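Spotted on my travels: small cars of Lillimont... well, Lillimmont, with two Ms, as the lady at the car hire desk very firmly put it!

I was only in town for a couple of nights, but I do like a place where you can see interesting cars just by walking to the bakery. I dropped my bag, had a quick wash and was straight back out of the door. 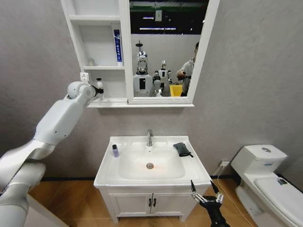
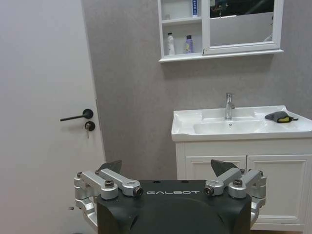 Both taken in the bathroom, Lillimmont, November.

First find of the morning was a Jurance, parked half on the pavement outside a shoe repair shop. I've wanted to see one for years and had only ever come across them in magazines. It's tiny! The bonnet comes up to about my hip, and the rear window is so upright you could stand a row of books against it. This one was mustard yellow with a brown cloth interior, a bit of rust round the arches and a roof rack that must weigh nearly as much as the doors. I walked round it so many times that a man came out of the shop to see what I was up to.

Two streets on there was a Lockyer estate, the long one with the split tailgate. We did get these at home, but only with the bigger engine, and this was the little 35 horsepower version. Fully loaded on a hill it must be hard going (and Lillimmont is all hills). Lovely thin pillars though, and proper chrome door handles.

Then the best bit. The hire firm had run out of the hatchback I'd booked and gave me a Buseck instead, with 5 doors and a gearbox like a good light switch. I took it out on the old coast road for some 100 miles and grinned the whole way. The steering is quick, the seats are flat as a bench and the heater has 2 settings, off and tropical. I'd have one tomorrow if they sold them over here.

I missed the old Jurance van that's supposed to live behind the fish market, so I'll have to go back for that. If anyone reading knows which side of the market it's kept on, please leave a comment!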